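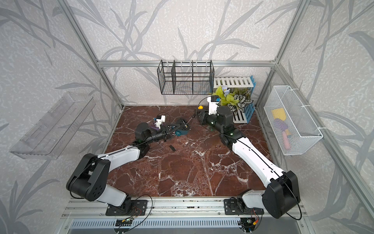 Part 4. Running the two-arm table on open day

If you've made it through Parts 1 to 3, the arms are bolted to the rail, both controllers talk to the laptop, and you've saved a home position for each side. Good! Now comes the part I like best, where people walk in off the street and want to see something move.

I've run this demo at the Gundirby open day in October and twice more for school groups in Dornadham, and these are the steps I use. Taner Güneş wrote the first version of them on the back of a parking receipt, so if something sounds oddly brief, that's probably one of his.

Before the doors open

1. Turn on the main switch and then the left controller. Wait for it to finish its self-check before you start the right one. (You can start both together. I did that once and spent the next half hour hunting for a lost connection.)

2. Look along both arms at the cables. Each one should have a loose loop near the wrist with enough slack for a full turn. If a loop has crept up tight, send that arm home and feed the cable back through by hand, with the motors off.

3. Open the Fendik panel on the laptop and load the file called VISIT. Don't load LAB. The LAB file has no speed limit set, and it looks exactly the same on screen until you press Go.

4. Set the speed to 14 percent. It will feel painfully slow to you. To a six-year-old with her nose up to the frame it's plenty fast.

5. Run each arm home and back, one at a time, then both together.

CAUTION: Keep hands, sleeves, lanyards and hair outside the metal frame whenever the motors are on. The arms can reach every part of the table, and they do not know you're there.

Setting out the table

6. Put out the rubber duck. You can use any small, light object for the first pick, but I always go back to the duck. Kids shout for it, it squeezes a little in the fingers, and it doesn't matter when it gets dropped.

7. Keep the other props in the wall basket on the right until you want them. The sponge is the best second object. Leave hard or heavy things for when you know the arm well.

8. Wipe the marble top with a dry cloth. Crumbs under a prop will tip it just enough to spoil a grab.

Note: We had a plain white top before, and I'd never go back. The yellow duck stands out so much better on the dark red, for the visitors as well as for me at the laptop.

During the demo

9. Start with the right arm alone. Let it pick up the duck, hold it for a moment and set it down again. Talk while it moves, or the room goes very quiet.

10. Bring in the left arm for the handover. Press Pair, wait for the tone, and press Go. If you hear two tones, the arms disagree about who has the object, so press Stop and send both home.

11. Let one visitor at a time press the big Go key. Stand beside them with your own hand on Stop, every time, even with grown-ups. Especially with grown-ups!

12. After each group, run both arms home before you take questions. I get asked what it costs and whether it can fold laundry, usually in that order.

If it stops halfway

Error 286 means a joint has met more push than it expected. Press Stop, look for whatever is in the way, clear it with the motors off, then press Reset and run that one arm home. Should the same error come back with nothing on the table, go to the joint check in Part 6.

Closing up

13. Send both arms home, close the Fendik panel, and shut down the right controller, then the left, then the main switch.

14. Write the number of runs in the log. The grippers are due for new finger pads at 2,000 runs and the wrists want a look at 3,000. A busy open day uses up more of those than you'd guess.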